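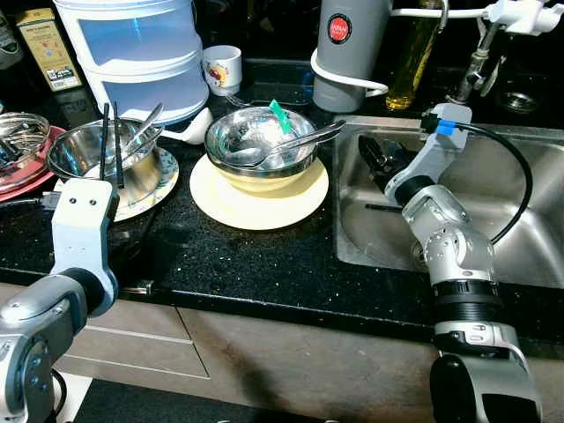 *Sink end of the worktop, black speckled granite*

**Re-sealing a granite worktop around the sink?**

Posted by **Ilham Pasaribu**

We moved into a flat in Orkbridge with a granite worktop and I have no idea if it was ever sealed. The letting agent says every year, my brother-in-law says never. A firm in Pratow quoted me 80 pounds to do it, and a bottle of Skurar stone sealer is 14. Is it a job I can do myself? The part I'm worried about is the join by the sink. The total length is 3,730 mm if that matters for how much to buy.

**Sugeng Sopacua**

Do the water test first. Put a spoonful of water on the stone, leave it for 15 minutes, then wipe it off. If the stone has gone darker underneath, it needs sealing. If it hasn't, leave it alone — sealer that can't soak in dries as a sticky haze and you will spend an evening getting it off.

If it does need doing, clear everything off the night before, wash with a drop of washing-up liquid and let it dry fully. Wipe the sealer on with a cotton cloth, a short stretch at a time, and buff off what is left after the time given on the bottle. One bottle should be plenty.

The join by the sink is a separate matter. Sealer does nothing for it. If the silicone is black or lifting, cut it out and run a new bead, and use one marked safe for natural stone or it can stain the edge.
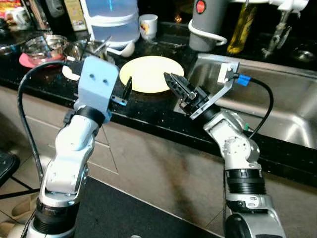 Orkbridge, June

Mine is black as well and I did it last month. Dark stone shows the haze badly, so check it from a low angle with the light on. No vinegar or lemon cleaners afterwards.

**marl31**

just get the man in, 80 quid is nothing. my mum used olive oil on hers for years and it went horrible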